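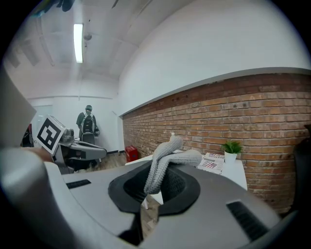
Sock day is the day you find out whether your method is any good, according to Itsuki Tsuchiya, and I heard it from three different people at Arthorpe before I'd even put my bag down. (I still don't know if he was kidding.)

I'd come over on a Saturday to try the hand-held grippers myself. The idea is pretty simple: you skip the robot arm while you're teaching, pick up the gripper, and do the chore with your own two hands while the camera on it records everything through a very wide lens. Later a robot learns from the recordings. Knitted stuff is the hard part. It stretches, it flops over, it never lands the same way twice, and my first few tries were awful!

What the group wanted to know was whether neat, careful demonstrations beat messy ones. So they trained one version on clean runs only and a second on runs where the person fumbled the cloth and then fixed it. Same number of recordings, same robot at the end, 70 tries each. The clean version managed 4 more tries than a coin flip would, 39 in all. The messy one got 64. I made them show me the sheet twice.

Zane Navickas thinks the fixes are where the learning is, since a robot that has only seen perfect grabs has no clue what to do after a bad one. He's careful about it, though. They've only tested 6 fabrics, all of them small, and a big bath towel might wreck the whole story. The McKinnon group is going to repeat it in November with their own people holding the grippers, and I've already asked if I can come fumble for them too.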